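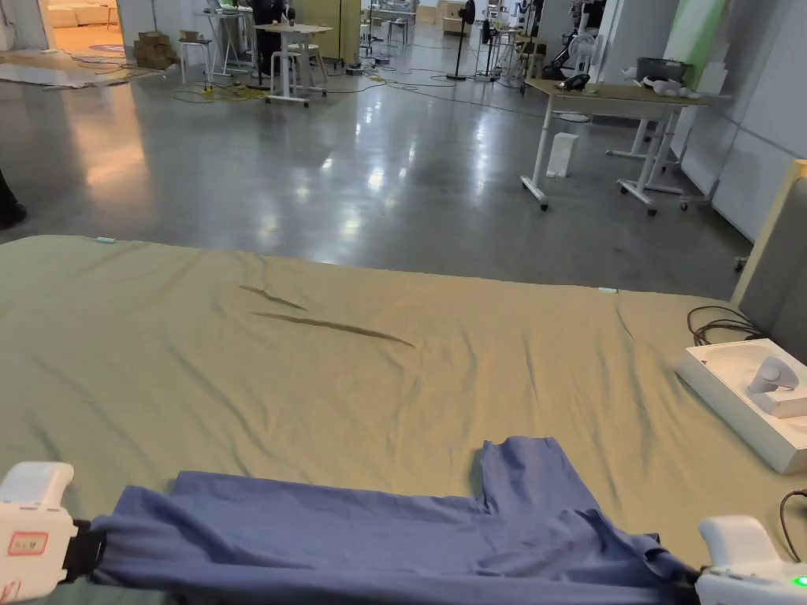
Pinza manual Zumard para manipulación de textiles
Ficha de equipo y aviso de seguridad

Estado: disponible con restricciones
Fabricante: Obradović
Distribución y recambios: Clodgate
Configuración: por unidad o en pareja (izquierda y derecha)
Responsable del equipo: Tumaini Ogola

La pinza Zumard se emplea en el registro de tareas domésticas con tejidos: extender, doblar, colgar y retirar prendas. El operador la sostiene con la mano y los datos de apertura, cierre y posición se utilizan después para el entrenamiento de brazos robóticos. El trabajo a dos manos, con una prenda sujeta por ambos extremos, es la modalidad más solicitada y también la que somete los dedos a mayor esfuerzo lateral.

Descripción de la avería

Durante una serie de doblado de pantalones, uno de los dedos de una pinza derecha cedió con la prenda en tensión. El dedo giró sobre su fijación, la tela se soltó de golpe y el operador recibió un golpe leve en los nudillos de la otra mano. No fue necesaria atención médica. La pinza siguió enviando lecturas de cierre normales, por lo que el fallo no quedó reflejado en el registro de la sesión.

La revisión posterior halló dos tornillos de fijación por debajo del par de apriete indicado y una holgura de 2 mm en la punta del dedo. La unidad había superado los 2000 ciclos sin revisión intermedia. El manual de Obradović no fija un intervalo para uso textil - solo para objetos rígidos - y el taller había aplicado este último.

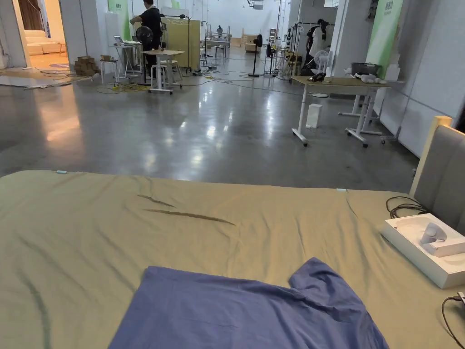
Tekutau - Departamento de Equipos y Seguridad en Manipulación

Medidas en vigor

El intervalo de revisión de los dedos pasa a ser de 600 ciclos para cualquier tarea con tejido. El contador se pone a cero únicamente en el taller, tras anotar el apriete en la hoja de la unidad.

Antes de cada sesión, el operador comprobará con la pinza desconectada que ninguno de los dedos se mueve respecto a la base. Si aprecia juego, por pequeño que sea, entregará la unidad en el taller. No está permitido reapretar los tornillos en el puesto de trabajo ni intercambiar dedos entre pinzas.

En las tareas sobre cama, la prenda se estirará solo lo necesario para alinear los bordes. Queda suspendida la prueba de tracción sostenida con prendas de tela vaquera.

Los cables se mantendrán fuera del recorrido de las manos. Cuando la pinza se enganche en un cable o en una costura, se abrirán los dedos por completo antes de retirarla. 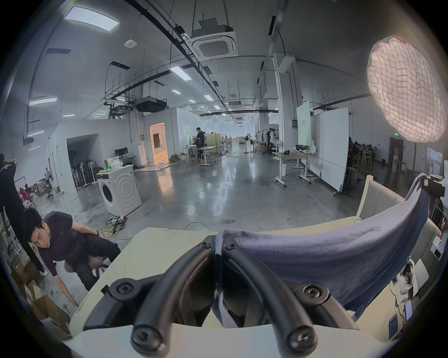
Última modificación de esta página: noviembre, 16:40

Fijación de los dedos

Los dedos curvos negros van atornillados a la placa base blanca. Los tornillos son del mismo color que los dedos y la marca de pintura que aplica el taller puede pasar inadvertida con poca luz; conviene orientar la pinza hacia una lámpara durante la comprobación.

Clodgate suministra el juego de tornillos con fijador de rosca. El plazo de entrega es de 5 días laborables. Los tornillos retirados no se reutilizan.

Datos registrados con la unidad averiada

Las sesiones afectadas permanecen en el archivo con la indicación «cierre no verificado». Musyoka Makori coordina su revisión y decidirá en cada caso si se conservan, se recortan o se repiten. Los equipos que hayan descargado esas sesiones deben consultarle antes de usarlas.

Comunicación de incidencias

Toda apertura involuntaria, golpe o pellizco se comunicará a Tumaini Ogola el mismo día, aunque no haya lesión. El parte debe incluir el número de la unidad, el lado, la tarea y el tipo de prenda. La pinza quedará fuera de servicio hasta que el taller firme su devolución.

Documentos relacionados
Hoja de revisión de la pinza Zumard
Parte de incidencia con herramienta manual
Solicitud de recambios a Clodgate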